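May 22, 2024
Bench rack, patch leads and shelf order

Carrying on from the April entry, where we stopped with the old leads out and coiled on the windowsill. Goal for this session was to get the small rack to a state where anyone can plug into it without asking me first. Got most of the way. Open items at the bottom.

Order of units, top down: switch, server, blue panel, blue box. Deok-su wanted the server at the bottom for the weight and I agree with him in principle, but the box needs to come out fairly often and it is the one we can reach from a chair. Leaving the order alone. If the rack ever moves to Sollholm we can redo it there, they have the floor space and a proper base to bolt it down on.

Rack screws: the bag in the top drawer is a mix of two threads. They look the same until the third or fourth turn. I sorted them by trying each one in a spare cage nut, the ones that go in by hand went back in the drawer and the rest are in a jar marked WRONG. Please do not pour the jar back in the drawer. One cage nut on the left rail had only one ear in the hole, so the screw pulled it crooked when tightened. Took it out with a flat screwdriver and put in another. The cage nut tool is still missing.

Switch sits level now. Before, the left ear was one hole higher than the right and you could see it from the door. I had gotten used to it.

Patch leads. We ordered 20 of the short blue ones on request 491. Packing slip agrees. The reason for going all one color is that the old set was gray, white, yellow and one red crossover that somebody had put in with the rest, and we lost most of an afternoon in April to that red one. It has been cut in half and thrown out. From now on blue is for the bench network and anything else is a guest and gets a paper flag with a name on it.

Checked the leads on the little tester, one by one, before putting any in. All eight lights in order on every one except a single lead that skipped the last pair unless I held the plug. That one is set aside with tape around it. Too cheap to send back but I don't want it in the drawer either, so Tatu is going to cut the end off and crimp a new one for practice.

Clips on these have a soft cover over the latch. Nice for pulling through a bundle, less nice in a full row, where you can't get a fingertip on the one underneath. Workaround is to push the plug in a little first, then press and pull. Doing it in one motion only bends the cover. Also the click is quieter than on the old ones. Give each a light tug after it goes in.

Paper and packaging: the bench has turned into the place where mailers go to rest. I wanted the labels off them before recycling and the slips in the folder, so anything that arrives stays on the table until both are done. Padded mailers go in the separate bin by the stairs.
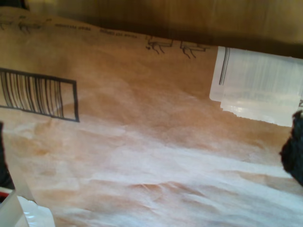
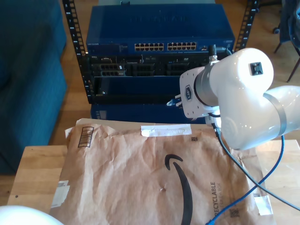 Port plan. Filling from the left bank and leaving the right bank free for now. It is tempting to spread things out so they look tidy, but then the next person can't tell which gaps are deliberate. Rules as agreed with Deok-su:

Left bank, first few ports: things that never move. Server, the bench machine, the wall jack.
Left bank, next few: things that move weekly.
Left bank, the rest: empty, use in order.
Right bank: do not use without writing it in here.

Port 7 is skipped. It is not broken as far as I know, but there is a note in Tatu's writing from before the rack was moved that says "7 loose?" and I would like to test it properly with a lead that I trust before anyone relies on it. Put a bit of green tape over it.

Labels. We have the Plutell wraparound ones, a pack of 200, which is more than this rack will ever need. They are the kind with a white patch to write on and a clear tail that goes around over the writing. Notes on using them:

Write first, then stick. I stuck one first and the pen skipped all the way along the curve.
The fine black marker from the drawer smears under the clear tail if you wrap it right away. Give it a minute.
Put the label a finger's length back from the plug. Closer than that and it catches on its neighbor in the row underneath.
Same label at both ends. I know it sounds obvious. Half the old leads had one end done.

For names I used the port number and then a short word, so "3 bench" and so on. Deok-su asked for a full code with the room and the rack in it, as they do at Nirnodberg. I tried writing one and it doesn't fit on the patch in any size that I can read from standing. For one rack in one room the short version will do. If a second rack turns up we'll put an A in front of everything and live with it.

Cable lengths: short ones are right for anything inside the rack and too short for anything at the far end of the table. I tried one stretched from the switch to the end of the bench and it reached with no slack, sitting in the air where a sleeve would catch it. Took it out again. Need a handful of longer ones in the same blue. Any cable that crosses the tabletop should go along the back edge and down, then up again where it is needed. We have the stick-on clips for that. They hold on the wood if it has been wiped with alcohol and dried, and they fall off by lunchtime if it hasn't.

Hook and loop ties, not zip ties. I cut eleven zip ties out of this rack in April and nicked one jacket doing it. The roll of black hook and loop is in the second drawer. Cut pieces as long as your hand. Don't pull them tight, the bundle should still turn inside the loop.

Dust. The front grilles on the server had a gray felt over the left side when I checked them in April. Vacuum with the brush end, holding the brush a little off the surface. I have put it down as a monthly job and signed for this month. While doing it I found that the drive bays are easy to knock with the brush handle, so go side to side and keep the handle low. Nothing was knocked, but I came close.

The blue panel under the server is being used as a shelf for small things again. Pens, a tape measure, somebody's badge (handed in downstairs). It has no lip and whatever goes on it ends up behind the blue box, where you need a ruler to get it back. Please use the tray.

Tatu Makori asked why we don't close the whole thing up in a cabinet and be done with it. Main reason is that we are in and out of it all the time and a door in that spot would hit the table. Second reason is money. Cha quoted us for a small wall cabinet last year and it came to more than everything else on the order put together, with a delivery charge on top. The open frame is fine provided people don't hang coats on it.

Time spent: most of the morning on screws and moving the switch, an hour on the leads, and longer than I would like on the labels. The labels would go faster with two people, one writing and one wrapping.

A note on the order folder while I remember. The slip for request 491 is in, with the date received in pencil in the corner. The slip for the labels is not. If it was in the bottom of a mailer then it has probably gone out with the paper. I'll print the confirmation and file that in its place. For future parcels: slip out first, tick the items against it, initial it, folder. Then the packaging.

Open items:

Test port 7 with a known good lead (me).
Re-crimp the bad lead, test it, label it PRACTICE whatever the result (Tatu).
Order longer blue leads. Deok-su Na to measure from the switch along the back edge to each end of the table, plus some slack, before we pick a length.
Find or replace the cage nut tool.
Ask Sollholm if they want the gray and yellow leads from the windowsill. They all passed in April, they are only the wrong color for us.
Second copy of the port plan, taped inside the drawer lid.
Clips along the back edge, once the table has been wiped down.

Added later: Deok-su has found the cage nut tool. It was in the jar marked WRONG. It now hangs on a loop of string from the back of the left rail and should stay there.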